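Packaging bench, notebook 2, still on flip lids

Monday, and the Walturer tub is back on the bench. I had filed it under "finished" and should know better than to use that drawer.

Complaint from Findano is that the lid is "tiring to open". No further detail, and no word on who got tired. Their form has a box for severity and they ticked all of it.

Opened and shut one by hand while the kettle boiled. Hinge feels fine to me, but I have been opening these for weeks and my thumb is no longer a member of the public. Asked for a fresh thumb from upstairs. Fresh thumb broke a nail and went to lunch.

Cycle log for the old hinge stands at 3,461. Target was 1,000, so either it is a very good hinge or the counter is stuck again. Check the counter before telling anyone the good news.

To do:
- 13 more lids from the Virisine batch, if they ever turn up
- weigh the flap, which I keep forgetting is part of the thing
- find out what Findano mean by "the noisy bit"
- wipe down the table first this time
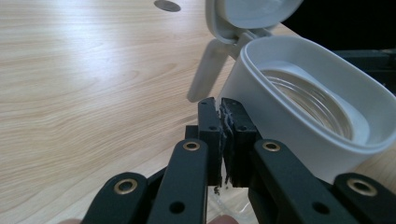 Ruawai, November

White tub, lid up, flap hanging down by the hinge. The lid stays upright when I let go, which is more than the last version managed. The ledge inside, below the rim, is still my favourite place for crumbs to live, and the fine ridges round the opening will be a pain to clean. Said so at the drawing stage. It's in notebook 1, underlined, next to a tea ring.

Leaving this one open overnight to see whether the hinge relaxes. Please don't put biscuits in it.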